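Plastham board game swap is back in April

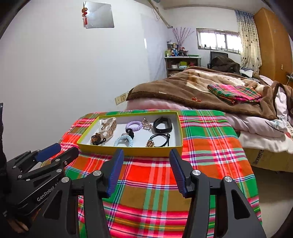
What's changing this year

I went to the planning night on 11 January 2018 and came home pretty excited! The swap is moving out of the old library annex and into Dikow Hall, so we finally get real elbow room — and parking. Last year 314 games found new homes, and I grabbed two myself (my closet is not thrilled).

Entry is still free. Bring games with all their pieces, please, and tape a note on the lid if something's missing. Chraibi Bakery is doing the coffee again, so get there early for the almond rolls.

Contact Plastham Local News | © 2018 | Back to top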